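Notebook, Brustberg test kitchen
December 12, 2025
Breakfast counter, toast and coffee timings. Entry by Nkechi Odukoya

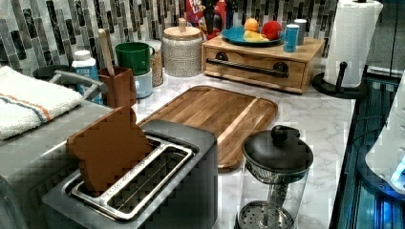 Setup

Counter left as we found it after the Dhillon move. Toaster at the left near the sink, cutting board behind it, French press at the front right. The towel with the blue and orange stripes stays at the far left edge. I want the layout kept through March so the notes can be compared, so please put things back if you borrow them.

The big textured canister with the wooden lid stays where it is too. I was going to move it to the shelf and then found the shelf is full of Clureck boxes.

Toast

Bread is the plain sandwich loaf from the Rikton order, sliced on the machine before it gets to us. One slice at a time, left slot. I did a round with both slots loaded in the last entry and the results were all over the place, so I have gone back to singles until I understand why.

Dial at the middle setting: 180 seconds to pop. Color even on one face, paler along the bottom crust on the other. Repeated after letting the toaster stand for 2 minutes, and the second slice came out darker than the first with the dial untouched. Longer rest needed between runs. Will try 10 next time and write down both.

Crumb tray emptied before the first run. It had not been done in a while. Add it to the start-of-day list.

Coffee

French press. 50 grams of coffee, coarse, 80 grams of water to wet it, then filled to just under the band. Four minutes, stirred once, pressed slowly.

First pot was fine. Second pot was muddy and there was grit in the last cup. I took the plunger apart and the mesh was not sitting flat against the plate under it. Screwed it back down hand tight, rinsed, made a third. Better, still a bit of silt. If it does it again I will order a new mesh. The Clureck catalog has them but I need to measure the inside of the glass first. Do not go by the size printed on the old box, it belonged to a different press.

Cleaning

Grounds go in the compost bucket, please, and keep them out of the sink. The drain was slow again this week. French press by hand only, and dry the rod before it goes back together.

Cutting board: wipe and dry flat. It has not been oiled since we got it. Oil is on order.

To do

Repeat singles with the longer rest
Try the loaf a day old
Measure the glass for a new mesh
Ask Dhillon whether the spare kettle is coming back
Move the Clureck boxes, then decide about the canister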